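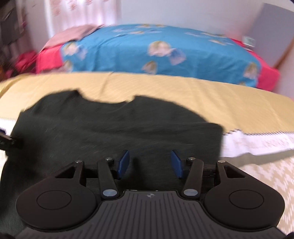 黒いグリッパーと濃紺の指先パッド

推論アクセラレータの共用運用 発表者ノート
2021年8月3日 Bedinside基盤担当

表題
自己紹介は所属のみ。質疑は最後にまとめて受ける。途中で用語の確認が入った場合だけその場で答える。
本日扱うのは推論側の運用であり、学習クラスタには触れない。学習側は割り当ての単位も障害時の扱いも異なるため、質問が出たら別の機会に回す。
ベンチマークの絶対値は資料に載せていない。モデル構成が公開できないので、数字だけ出しても比較に使えない。傾向と判断の根拠を話す。

構成の概要
Bedinsideは社内向けの推論サービング基盤。利用部門がモデルを登録し、基盤側がコンパイル、配置、監視を受け持つ。
演算カードはVastska。Buminthorpeのデータセンターに置いている。シャーシ一台にカード12枚。ホストCPUは前処理とトークン化を担当し、行列演算には使わない。
コンパイラはBabić。計算グラフを受け取り、演算子の融合とメモリ配置を決めてカード用のバイナリを出す。
図の左からリクエスト受付、キュー、ホスト前処理、カード、後処理の順。受付とキューの間に認証が入るが、図では省略した。口頭で補足すること。
GPUも一部残っている。コンパイラが対応していない演算子を含むモデルの退避先で、縮小の方向だが廃止時期は決めていない。

なぜ共用にしたか
移行前は部門ごとにカードを占有していた。占有方式では、夜間に使われないカードが他の部門から見えない。利用率の集計も部門ごとに定義が違い、合算できなかった。
共用にすると、配置の自由度が上がる代わりに干渉が起きる。干渉の種類は次の通り。
・カード上メモリの容量の取り合い
・カード上メモリの帯域の取り合い
・ホストとカードをつなぐPCIe帯域の取り合い
・ホストCPUの前処理スレッドの取り合い
容量は静的に見積もれるので、配置時に弾ける。残りは実行時にしか見えない。今日の話の大半は帯域とホスト側に関するもの。
演算器の取り合いが一覧にない点を聞かれることが多い。Vastskaはカード内の演算ブロックを区画として切り出せるため、区画単位で割り当てており、演算器そのものは共有していない。

数値形式
登録時の標準はbfloat16。INT8は利用部門が精度評価の結果を添えて申請する。
INT8化で得られるのは演算速度より帯域の余裕である。当基盤のモデルは重みの読み出しで律速しているものが多く、重みが半分になると読み出し時間もほぼ比例して縮む。演算器のピーク値が倍になる効果は、畳み込み主体のモデルで見える程度。
量子化の粒度はチャネル単位を標準とした。テンソル単位では、一部の出力チャネルだけ値域が広いモデルで誤差が目立つ。校正用データは利用部門が用意する。基盤側では中身を見ない。
校正データの偏りは運用開始後に問題になる。校正に使った入力が短文ばかりだったモデルで、長文を入れたときに活性値が飽和した例がある。現在は入力長の分布を登録時に申告させ、校正データの分布と突き合わせている。突き合わせは入力長だけで、語彙や言語の偏りは検査対象外。
層正規化とソフトマックスはINT8の申請であってもbfloat16で残す。ここを下げても全体の時間はほとんど変わらず、精度だけが落ちる。

バッチ化
キューは到着したリクエストを束ねてからカードに渡す。束ねる条件は件数の上限と待ち時間の上限のうち、先に達した方。
どちらの上限もモデルごとに設定する。全モデル共通の既定値は最初の版にはあったが、現在は削除した。既定値のまま登録されるモデルが大半になり、設定の意味がなくなっていた。
入力長の異なるリクエストを同じバッチに入れると、短い方に詰め物が入り、その分の演算が無駄になる。Babićの出力は静的な形状を前提とするので、長さの区分ごとにバイナリを用意している。区分を細かくすると詰め物は減るが、バイナリが増えてカード上メモリを圧迫する。区分の境界は、申告された入力長の分布から自動で決める。
境界の計算は単純な動的計画法。目的関数は詰め物の総量で、区分数を制約として与える。凝った手法も試したが、分布そのものが月ごとに動くため差が出なかった。
負荷が低いときはバッチが溜まらず、待ち時間の上限まで待ってから小さなバッチを流すことになる。この挙動を遅延の劣化と受け取る利用部門がある。低負荷時は待たずに流す方式に変えたのが今年の前半。カードが空いていれば即時に投入し、実行中なら束ねる。
この変更で低負荷時の中央値は改善した。高負荷時の挙動は変わらない。中間の負荷で裾がわずかに伸びたモデルがあり、そのモデルだけ旧方式に戻してある。

帯域の干渉
ここは図を見せながらゆっくり進める。
横軸は同居するモデルの読み出し帯域の合計、縦軸は九十九パーセンタイル遅延。単独実行時の値で正規化している。
合計が公称帯域に近づくかなり手前から遅延が上がり始める。原因はメモリコントローラの調停。アクセスの粒度が小さいモデルと大きいモデルを同居させると、小さい側の待ちが伸びる。埋め込み表の参照が多いモデルが典型で、平均帯域は小さいのに同居相手の影響を強く受ける。
平均帯域だけを見て配置を決めていた頃は、この組み合わせを防げなかった。現在はアクセス粒度を加えた分類で同居の可否を決めている。分類はコンパイル時の情報から求まり、実測は不要。
分類の誤りは残っている。実行時の入力によって参照する行数が大きく変わるモデルは、静的な情報では粒度が決まらない。こうしたモデルは暫定的に単独配置としている。

ホスト側
カードの利用率が低いのに遅延が悪いという問い合わせの多くは、ホスト側で詰まっている。
前処理のうち重いのは画像のデコードとトークン化。どちらもスレッドを多く使うため、同じホストのほかのモデルに影響が出る。CPUのコアをモデル単位で固定し、NUMAノードをカードの接続先と合わせた。ノードをまたいだ転送がなくなり、ばらつきが減った。
コアの固定は配置の自由度を下げる。カードには空きがあるがコアがない、という状態が起きる。画像デコードを受付側のサーバに移す案を検討中。受付側から送るデータ量が増えるため、ネットワーク側の試算が終わるまで結論は出せない。

検証環境
検証機のラックは本番と分けてある。構成はシャーシ単位で本番と揃え、ファームウェアだけ先行版を入れる。
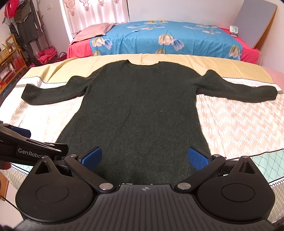
ベッドに広げた濃緑色のセーター

疎通確認の判定は出力テンソルの形状と値域のみ。ラベルの正否は見ない。精度の合否は利用部門の評価に委ねており、基盤側の検査と混ぜると責任の所在が曖昧になる。
負荷試験には本番の到着間隔の記録を使う。リクエストの中身は合成データに差し替える。ポアソン到着で生成した負荷では本番のバースト性が再現できず、キューの設定を甘く見積もることになる。
記録の再生速度を上げて将来の負荷を模擬する方法には注意が要る。間隔を一律に縮めるとバーストの幅も縮み、実際に利用者が増えた場合とは形が違ってくる。複数の記録を時刻をずらして重ねる方法に切り替えた。

配置の更新
配置計画は定期的に再計算する。再計算のたびに全モデルを動かすとバイナリの転送でネットワークが埋まるため、移動の費用を目的関数に加えている。
カードへのバイナリの読み込みは一件あたり最長で60秒。この間、対象の区画はリクエストを受けられない。移動先で読み込みを終えてから受付の経路を切り替え、移動元は処理中のリクエストが終わるまで残す。
切り替え中は同じモデルが二か所に載る。その分の空き容量を常に確保しておく必要があり、計画上の利用率の上限はここで決まる。上限を引き上げたいという要望は毎期出るが、確保分を削ると更新が止まる。
大きなモデルほど移動の費用が高く、結果として動かない。大きなモデルが先に場所を取り、小さなモデルが隙間を移動する形に落ち着いている。断片化が進んだ場合は手動で退避させる。

電力
シャーシの電力上限は設備側の契約で決まっており、演算カードの公称値の合計よりも低い。全カードが同時に上限まで使うことはない、という前提の設計である。
カードの電力制限は区画単位ではかけられない。カード単位でクロックを下げることになり、同居するモデルがすべて影響を受ける。ある部門の負荷が上がったために別の部門の遅延が悪化する経路がここにも存在する。
対策として、電力の大きいモデルを同じシャーシに集めない制約を配置計画に入れた。電力の見積もりはコンパイル時の演算量から出した概算と、疎通確認時の実測を併用する。実測の方が信頼できるが、入力によって変わるので上振れ分を加える。
7月の空調点検の際に電力上限を一時的に下げた。遅延の悪化は事前の見積もりの範囲に収まった。このときの記録は配置計画の検証に使っている。

障害の扱い
カード上メモリの訂正可能エラーは件数を記録するだけで、切り離さない。訂正不能エラーは即時にカードごと切り離す。
判断が難しいのは、エラーを出さずに遅くなるカード。温度によるクロック低下、PCIeのリンク幅の縮退、ドライバの再試行の三つが主な原因で、いずれも単体の監視項目では見落とす。
同じモデルを載せたカード同士の実行時間を比較し、外れたものを候補に挙げる方式にした。一枚にしか載っていないモデルには使えないため、短い診断用の計算を空き時間に流して補っている。診断用の計算は本番のリクエストが来た時点で打ち切る。
リンク幅の縮退は抜き差しで直る場合が多い。現地の作業が必要なので、候補が溜まってから依頼している。急ぎの場合を除き、切り離したまま置いてよい。

規模と現状
登録モデルは約900。うち本番のリクエストを受けているものが700。差分は検証中のもの、利用が止まったもの、旧版として残してあるもの。
利用が止まったモデルの削除は利用部門の承認を要する。承認が返ってこない場合の扱いが決まっておらず、現状はカードから降ろしてストレージ上にバイナリだけ残している。再度リクエストが来たら読み込み直す。初回の応答が遅くなることは利用規約に記載済み。
コンパイラの更新時は全モデルの再コンパイルが必要になる。数値の差分は許容誤差で判定し、超えたものは旧版のコンパイラの出力を使い続ける。結果として複数の版が混在する。古い版の出力はドライバの更新で動かなくなる可能性があり、混在の上限を設けるべきという意見が基盤側にある。利用部門とは未調整。

未解決の項目
・入力依存の強いモデルの粒度分類
・前処理の受付側への移設
・コンパイラ版の混在の上限
・区画をまたぐ大きなモデルの扱い
最後の項目は質問が出やすい。現在は一枚のカードに収まるモデルだけを受け付けている。カード間の接続はシャーシ内で閉じており、分割すれば技術的には載る。ただし、障害時に切り離す単位と配置の単位がずれるので、運用手順を先に作り直す必要がある。

想定質問への手控え
料金の按分方法。区画の占有時間で按分。電力は含めない。
占有に戻したい部門への対応。単独配置の申請で受ける。カード単位の貸し出しは行わない。
動的な形状への対応予定。Babić側の対応待ち。時期は答えない。
学習との兼用。行わない。ドライバの設定が異なり、切り替えに再起動が必要。
GPUとの費用比較。モデルによって逆転するため、一律の比率は出していない。演算子がすべて対応済みで重みの読み出しが支配的なモデルについては、アクセラレータ側が有利と答えてよい。
時間が余った場合は帯域の干渉の図に戻り、埋め込み表の例を詳しく話す。足りない場合は電力の節を飛ばし、配布資料を参照してもらう。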